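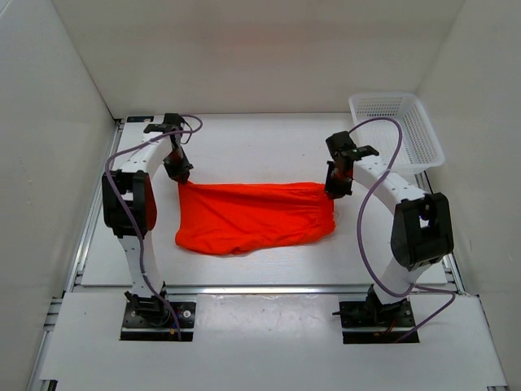
Release No. 400, Page 1 of 3

FOR IMMEDIATE RELEASE

Juhl Issues Field Correction for Satden Two-Arm Fabric Cells After Delayed Stop

February 21, 2019

Juhl today issued a field correction for the Satden two-arm fabric handling cell. The correction addresses a fault in which one arm stops on an error while the opposite arm, holding the same piece of fabric, continues its programmed move for a short time before stopping. No injuries have been reported. One event caused damage to fabric and to an arm cable connector.

The correction applies to all Satden cells running the Ponix motion controller with shared event logging turned on. Cells with shared event logging turned off are not subject to the delay, but owners are asked to install the update on those cells as well so that all units in the field carry the same software.

Owners should apply the interim measures given in this release until the update has been installed and the stop check has been passed.

Summary of the fault

The Satden cell spreads and flattens soft goods on a work surface. In the two-corner hold, each gripper takes one upper corner of the fabric and the arms move together to place the piece, draw it out or turn it. The distance between the grippers is controlled throughout the move. If either arm faults, both arms are required to stop and hold position. The grippers stay closed until an operator releases them.

Under the fault described here, the stop message from the first arm was held in a queue before it reached the second arm. The longest delay measured was 930 milliseconds. During that time the second arm followed its planned path. Where the path led away from the stopped arm, the fabric between the grippers was pulled tight. Where it led toward the stopped arm, the fabric went slack and no damage resulted.

The emergency stop button and the door interlock are wired directly to the drive power of both arms. They do not use the message queue and were not affected. Both circuits were tested during the investigation and removed drive power from both arms on each test.

The event at Prunis

The fault was first reported in October by Prunis, which uses Satden cells to flatten and sort small textile pieces ahead of inspection. The left arm of one cell stopped with a position error at the wrist while both grippers held a knit piece by its corners. The right arm continued to draw the piece outward. The piece tore along its upper edge, and the free end caught the right arm cable where it bowed over the work surface. The cable was pulled against its connector at the base plate, and the connector latch cracked.

The operator on duty pressed the emergency stop, by which time the right arm had already stopped. The door was closed and the operator was outside the cell. Prunis locked the cell out and sent the event log to Juhl on the same shift.

"The first reading of the log pointed to the cable, because the cable was the part that was broken," said Horațiu Iordache, maintenance supervisor at Prunis. "When we lined up the time stamps for the two arms, the right arm was still moving after the left arm had posted its fault. The connector damage came after that. We changed the subject of the report from cable wear to stop timing and left the cell locked out."

Investigation

Juhl placed a Satden cell on test with the same software version and the same logging settings. Test pieces were held by opposite upper corners and moved through the standard spread routine. Position errors were introduced on one arm at set points in the move, and the time from the first arm's fault to the second arm's stop was recorded. A total of 2,983 cycles were run.

With shared event logging turned off, the second arm stopped within the design limit on all cycles. With shared event logging turned on, late stops were recorded when the log buffer was full at the moment of the fault. The late stops occurred with either arm as the first to fault. Fabric weight and gripper force had no measurable effect on the delay, although fabric weight did affect whether a piece tore.

The cause was found in the Ponix controller software. Stop messages between the arms and routine log entries were sent through one queue. Stop messages carried a higher priority, but the priority was only applied when a message entered the queue. When the log buffer was being written out to storage, the queue was closed to new messages, and a stop message sent during that period waited until the write was finished.

"The priority setting was correct and was working as written," said Brynhildur Thygesen, controls engineering manager at Juhl. "It had no effect while the queue was closed. Our original test plan measured stop time with a nearly empty log, and under that condition the write period is too short to show up in the result. The test plan has been changed so that stop time is measured with the buffer full."

A second finding concerned cable routing. The arm cables on the Satden cell run outside the links, from the base plate past the elbow to the wrist, with free length left for wrist rotation. In the Prunis event, the free length on the right arm was greater than the setup drawing allows. The cable hung lower over the work surface than intended and could be reached by a torn end of fabric. The excess length did not cause the late stop. It did add to the damage.

A review of other Satden cells found three with excess free length in at least one arm cable. The setup drawing gives the correct length but does not say at which arm position it is to be measured. The drawing is being reissued.

Corrective action

The field correction has the following parts.

Software. The update moves stop messages to a separate channel that is never closed for log writing. Each arm also sends a status signal to the other at every control period. If an arm does not receive the signal on time, it stops without waiting for a message. The update can be installed through the service port and requires a controller restart.

Stop check. A new check is run at the start of each shift. The controller fills the log buffer, commands a small move on both arms with the grippers open and empty, and faults one arm. The check is then repeated with the other arm. If either stop is late, automatic mode is locked out and a service code is displayed.

Cable setup. Free length is to be measured with the forearm link at the spread position, and the low point of the cable bow is to be compared with the value on the reissued drawing. Cables that fail the comparison are to be clamped again at the lower link. Connector latches at the base plate are to be inspected for cracks and replaced if any are found.

Recovery. The recovery screen will now instruct the operator to release one gripper before either arm is moved. The prior screen allowed an arm to be jogged with both grippers closed.

Interim measures

Until the update is installed, owners should take these steps:

Turn off shared event logging on the Ponix controller, then restart the controller and confirm the setting.

Reduce arm speed to the setup limit for any routine that uses the two-corner hold.

Keep the cell door closed during all automatic motion, including single-cycle operation.

Inspect both arm cables for free length and both base plate connectors for latch damage.

After any arm fault, press the emergency stop before opening the door. Do not pull on fabric held in a gripper. Stored tension in the piece can move an arm when drive power is removed.

Routines that use one arm only may be run at normal speed once logging has been turned off.

"Turning off shared logging removes the condition that produced the delay, and we recommend it for today's shift if it can be done," said Wen-hsiung Lau, product safety lead at Juhl. "The speed reduction is a separate measure. It limits how far an arm can travel if a stop is late for any other reason."

Owners who need the event log for quality records may use local logging on each arm. Local logging does not pass through the shared queue. Files from the two arms must be merged by time stamp, and a merge tool is supplied with the update.

Return to service

A cell may be returned to normal speed after the update has been installed, the stop check has been passed with each arm as the faulting arm, and the cable inspection has been recorded. The completed record should be sent to Juhl with the cell serial number. Cells that were locked out after a late stop also require inspection of both wrists and both grippers by a service technician.

The Prunis cell has been repaired and updated. Its right arm cable and base plate connector were replaced, and the cell is operating at normal speed under the revised recovery procedure.

Service visits are being scheduled by Oddur Ravn, field service coordinator at Juhl. Cells that use the two-corner hold in daily production will be scheduled first. There is no charge for the update, the inspection or replacement connectors.

Media contact: Rigoberto Maldonado, Juhl Communications

Technical contact: Juhl Field Service, attention Oddur Ravn. Refer to Release No. 400 in all correspondence.

###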